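Home Reviews Desk & Craft Storage Kitchen About Contact Search

Godum Large Cutting Mat, Light Green: a long-term review

I have gone through a ridiculous number of cutting mats. The last one, a Beltum, curled up at two corners after I left it by a sunny window in September (my fault, but still), and it drove me so crazy that I ended up taping it down. So when I finally had the money for a big table-covering mat I wanted one that would lie there and behave, and I didn't much care how it looked.

Then of course I picked it for the color! The Godum comes in a light green with white grid lines, and after years of that dark hospital green it's such a relief. Pencil marks show up. Dark fabric shows up. I dropped a black snap on it last night and found it right away, which on the Beltum would have meant crawling under the table with a flashlight.

It cost me 50 dollars plus shipping, and the shipping hurt. It comes flat between two sheets of cardboard, so make sure there's room for it by your door. Mine smelled strongly of new shower curtain for the first few days. I wiped it with dish soap and lukewarm water, opened the window, and the smell went away on its own schedule.

Cutting on it: lovely. I use a rotary cutter for fabric and a plain snap-off knife for card, and the blade sinks in just enough that it doesn't skate. The surface closes back up pretty well after light cuts. Heavy cuts through book board leave a line you can feel with a fingernail, and if you go over the same spot again and again (I do, I'm lazy, I always cut along the same grid line) you'll wear a groove. My friend Ülle Koppel binds books on hers and she turns it end for end every month so the wear spreads out. I keep meaning to do that.

The grid is the part I'd fuss about. The white lines are easy to see and I've checked them against my steel ruler, no complaints there. But white on light green gets hard to read under a really bright lamp, especially toward evening when I have the Lirnero clamp light pulled down low. Tilting the lamp helps. A slightly darker green would help more, so if anybody from Godum reads this, please think about it.

What I didn't expect is how much I'd leave it out for everything else. Sorting, gluing, packing up small stuff to mail. I put an open box down in the middle and fill it from both sides, and the mat grips enough that the box doesn't wander off while I'm reaching into it. Glue peels off once it's dry. Permanent marker does not come off, please don't ask me how long I tried.
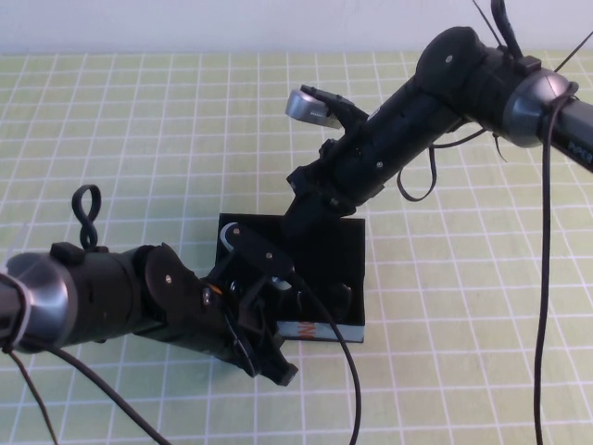
The light green mat with its white grid, small black open box in the middle.

Everett Doucet asked in the comments on my ruler post whether it's worth getting the big one over two small mats pushed together. I'd say yes if your table can take it. With two mats there's always that seam, and my rotary cutter found it every single time. The smaller Godum is 40 dollars anyway, so two of them would cost more.

Don't iron on it, don't put your coffee on it, and store it flat if you have to store it at all. Mine hasn't left the table since I bought it. I'd buy it again, in the same color, and grumble about the shipping again too.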